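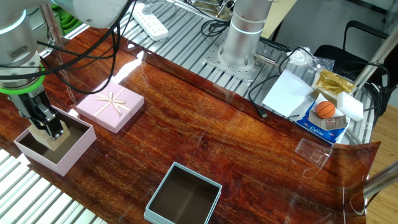
What should I buy first for a small gift packing cell?
Posted by Natália Cardoso

I have $3,129 left in this year's equipment budget and it has to be committed by the end of May. We are planning a small cell that puts an item into a gift box and later on puts the lid on. For now it's wooden blocks going into pink and blue boxes, with a two-finger gripper on the arm and a varnished tabletop that throws back the ceiling lights in streaks. The boxes are not held by anything, they just sit on the wood.

The three things on my list are a Strobel overhead camera, a set of Droslow soft fingers for the gripper, and a Zaton cable guide. I can't get all of them for that money. The camera takes most of it by itself. The target is 100 boxes per shift, which isn't much, but one person has to be able to walk away from it. We would like to hold off on new controllers and anything that needs an electrician.

Which would you get first, and is there something missing from the list?

Abílio Magalhães

Get the camera last. Before you price one, deal with the surface and the light, or you'll be paying for a better picture of the glare. A matte mat in one plain color is cheap. So is a diffuser over the lamps. Put both down, run for a week with whatever camera you have, and write down every miss and what kind it was. If most of them are the gripper landing on the rim of the box, the camera won't fix that.

What is missing is fixturing. Budget for a plate with a pocket for each box size. Any local shop can cut one. Ask for two of each, so you can load one while the other is in use. If the box is always in the same spot, you may not need vision for the box at all, only for the item. 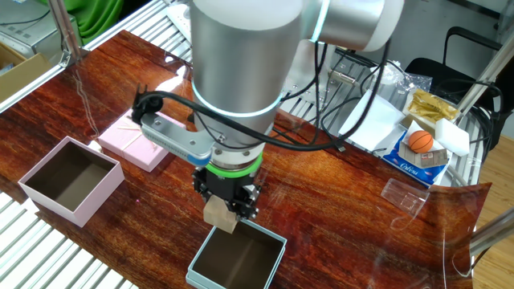

Cable routing is the part people leave out of the budget, and I would put the Zaton guide or something like it ahead of the fingers. You have several black cables looping off the wrist and the side bracket and then trailing over to the gear at the back. That might be fine at test speed. Over a full shift I'd want them clipped along the arm with enough slack for the last joint to turn. Check the connector price too, and add a spare cable to the same order so you only pay shipping once.

Armindo Louro

Just buy the soft fingers. We bought them for our line and never looked back. Rurnetti sells them too and ships faster.

Leonor Torres

I agree with Abílio on the order, but I'd keep some of the money back for boxes. It sounds silly until you run out of clean ones. Thin-walled gift boxes get dented in testing, and once the corners go, your results stop meaning much. Buy a full carton from the same supplier you'll use later, because sizes vary between makers.

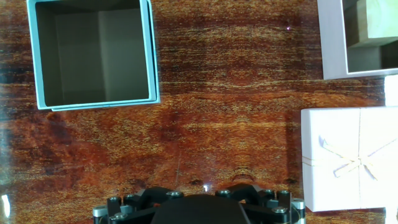 The other thing is ribbon. If any of your boxes will be tied before they reach the cell, decide that now. A bow on the lid changes how you pick it up and how much height you need when stacking. Fingers that are good for a plain block may be wrong for that job, so I wouldn't order the Droslow set until you have tried a tied box with the ones you own. Ask the seller for a loan set. Some will send one if you pay the return postage.

My split would be mat, light and plates first, then cables, then boxes, and whatever is left goes toward the camera in the next budget.

Natália Cardoso

Thank you both, and Armindo. I've asked for a quote on the plates, two for the pink and two for the blue. Does anyone know if the Zaton guide comes with the clamps or are they a separate part number? The page doesn't say.

Abílio Magalhães

Separate. Measure the arm diameter before you order.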